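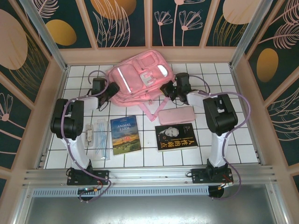
Brivora has been telling people for a while now that most of us pack badly, and that a morning at its open day in Gilchrist will fix it. I went along because a neighbour had raved about it and because I have a child starting at a new school who carries her bag like a sack of wet sand. The claim on the flyer was that the company's Karnovon method would "halve the rummage". I'd like to know who measured the rummage. What you get, once you've signed in and found a spot to put your umbrella, is a series of tables with a bag on each and a handful of belongings beside it, and you are invited to think about what goes where. The one I spent longest at had a pink backpack lying on its back with the front pockets up, a flat pink case next to it, and a paperback-sized problem in front: Animal Farm, and a black book with big yellow Chinese characters down the cover. I liked that one. It was closer to what comes home in our bag than anything in the brochure.

Print this page | E-mail this page

Posted October 1, 2025

Getting there first. The 704 bus stops outside the old wool store, which has been done up with new lighting and the same old draughts. Parking is advertised as ample and isn't. Entry was free, though you have to hand over an e-mail address, and I've had more messages from Brivora since than I've had from my own family. The woman on the door told me over 734 people had registered for the day. If they all came, they came while I was in the queue for coffee.

The tour takes in three rooms. The first is a talk. It is a long talk, with slides, and the gist is that heavy flat things belong against your spine and small things belong in small pockets. I have no quarrel with either idea. My grandmother had both of them, and she packed for a family of seven with string. The speaker gave the Karnovon method a bit of history and a diagram with arrows, and there was a moment where somebody up the back asked whether it was any different from what the scouts teach, and she said it was "more intentional". We all wrote that down, or I did.

The second room is the tables, and it's the part worth the trip. I had expected props: brand new exercise books, a shiny drink bottle, an apple. Somebody had chosen better than that. At the pink bag the awkward items weren't the books at all, they were the little ones. Over to the left of Animal Farm were a couple of clear plastic packets, the narrow one with something small in white and grey that might have been a toothbrush head, and the taller one full of thin blue-and-white sticks, cotton swabs or toothpicks, I never did settle which. Those are exactly the things that split open at the bottom of a bag and get into everything. I wanted to hear what the method had to say about them.

Not much, as it went. The card on the table said "toiletries: front pocket" and left it there. But which front pocket? With the pencil case, if it is a pencil case? (The man beside me was sure it was for a phone.) And the strap was trailing out across the table towards the case, and nothing in the talk or on the card had mentioned straps, which in our house are what catch on the bus door. I put all this to one of the staff in a Brivora polo shirt and was told that straps were covered in the advanced session. The advanced session costs $76.

I'll give them the books. There is a sensible bit of advice about putting the biggest cover nearest your back and sliding thinner ones in front, spines down, so that the corners don't fight each other. I tried it at home with two library hardbacks and a maths text and the bag did sit better. Whether it sat better because of Karnovon or because I'd taken out a jumper, a recorder and most of a mandarin first, I couldn't tell you.

The reflective stripe across one of the pockets got a good deal of praise from the staff as well, as though safety were part of the method. It's part of the bag. Any bag with a stripe would do it.

The third room is the shop. You can't get out without going through it, unless you fancy turning round and pushing back against the crowd. Most of the shelves are given over to Wiseo pouches, in sizes that go up by what looks like the width of a thumb, and the pitch is that you buy the set. I picked up a medium and put it down again. A zip-up sandwich bag does the same job for the swabs and you can see when it has split. They did have a decent weighing hook by the till that you could hang your own bag from for nothing, and I saw more people learn something from that hook than from the slides.

Lunch was a sausage roll from the van outside. Very good sausage roll.

Would I send anyone? If you live close and have a spare morning, yes, go straight to the tables, skip the talk, and take your own bag with whatever is in it. Pull everything out and have a go. The staff are friendly and they don't hover. If you're coming any distance I'd wait. They are holding another one in March, and I was told the cards will be rewritten by then with more on small items. I'll believe it when I read the card. I've kept my list of questions in case.

Home Days Out Fairs & Shows Reviews Write to Us Back to Top

Reader comments

tealady2: We did the advanced session. Straps get five minutes. You tuck them in.

northside dad: Bit harsh on the talk I reckon, my two sat through it and now pack their own bags. Agree about the parking.

bookbag: The black one with the yellow writing is the Chinese edition of How to Win Friends and Influence People. Maybe the staff had been reading it.

tealady2: Does anyone know if the sausage roll van is there in March?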